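Home Games Guides Patch Notes Forum Log In

Filed under: Player Guides / Wasdale / Couch Co-op

Section 4: Setting Up Couch Co-op

So you have the game installed, you have wandered around the first village on your own for a bit, and now somebody on the sofa wants to join in. Lovely! Wasdale was built with a second seat in mind from the very first prototype, and most of what follows takes a few minutes, less if your controllers are already paired. If you still need to install the game or link your Brederix account, please go back to Section 2 and come find us afterward.

Before you start

You will need one copy of the game, two controllers (or one controller and a keyboard), and a save file that has reached the bridge at Eder. The bridge is where the second character joins the story, and the co-op menu stays grayed out until you have crossed it. A new player who doesn't dawdle gets there in about 40 minutes. If you dawdle, and we rather hope you will, it takes as long as it takes.

Note: Players who finished the old demo can skip the walk. Choose Import Demo Save on the title screen and you will be set down on the far side of the bridge with your satchel intact.

Adding the second player

1. Load your save and wait until your character is standing up and you can move. The menu won't open during the waking-up bit.

2. Open the pause menu and choose Company, then Invite to the Sofa.

3. Switch on the second controller. Press and hold any face button until the little lantern on the right side of the screen lights up.

4. Let the second player pick a name and a coat. The coats are only for looks, so there is no wrong pick here, and you can change them later at any inn.

5. Choose Walk Together. The screen fades, and the second character comes up the path to meet you.

If the lantern stays dark, back out to the title screen with the second controller still on and try once more from step 2. Keyboard players should press Enter where the steps say to hold a face button.

Caution: Please don't unplug the first controller while the lantern is flickering. The game is writing to your save at that moment, and an interrupted write can send you back to your last night's rest at an inn.

Choosing how the screen is shared

By default both of you share one big view, and the camera pulls back gently as you drift apart. That suits most people for most of the valley. In the caves under Torncombe it can get cramped, though, and you may be happier with a split.

1. From the pause menu, choose Comfort, then Shared View.

2. Pick Together, Side by Side, or Top and Bottom.

3. Set the text size while you are in there. It goes from 1 to 4, and on a television across the room we would start at 3.

Verena Haslinger, who drew nearly all of the cave maps, plays everything in Top and Bottom and will tell you it is the only civilized option. Valentin Eberhard wrote the camera code and feels quite strongly about Together. Try them both, and remember you can switch in the middle of a fight if you like, as the game pauses while the menu is up.

Note: On older handhelds, Side by Side turns off the long-distance fog. The valley looks a little barer that way, but nothing is missing from it.

Saving, sharing, and going home

Everything the two of you find goes into one satchel, which holds 21 items until you have it mended at the Eder market. Coins are shared as well. Letters are kept separately, so each player will see only the ones addressed to their own character, and we do suggest reading them aloud.

To end a session, choose Company, then Say Good Night. The second character heads back to the nearest inn and waits there with their name, coat, and letters just as you left them. The first player can carry on alone for as long as they like. Quests finished alone count for both characters, with one exception: the bell errand at Torncombe needs two pairs of hands, and it will sit patiently in your journal until your friend comes back.

Caution: Choosing Part Ways instead of Say Good Night removes the second character from the save for good. The game asks you twice. Please read it both times, especially if the person sitting next to you has been collecting letters since the bridge.

Next: Section 5, Button Layouts and One-Handed Play

Share this guide (40) Comments (21)

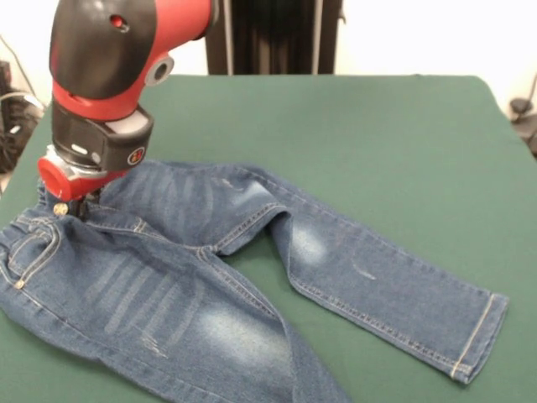 Wasdale Player Guides Team, Brederix

Spotted a step that doesn't match your version of the game? Leave us a comment under this section and tell us which platform you play on.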